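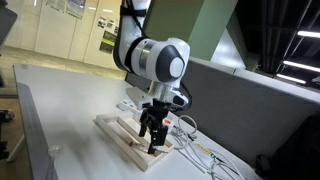
Drustach Port Call Monitor

The Drustach Port Call Monitor records visits by foreign naval and state-owned cargo vessels for ministries, embassies and research institutes. Each entry lists the flag, the berth and any public statement by the host government.

Coverage: 50 ports
Updates: 2 per day
Sanctions lists checked: 19
Order code: 1516

Licenses are issued by Drurine on an annual basis. Requests from government offices should be sent to the Villanueva office.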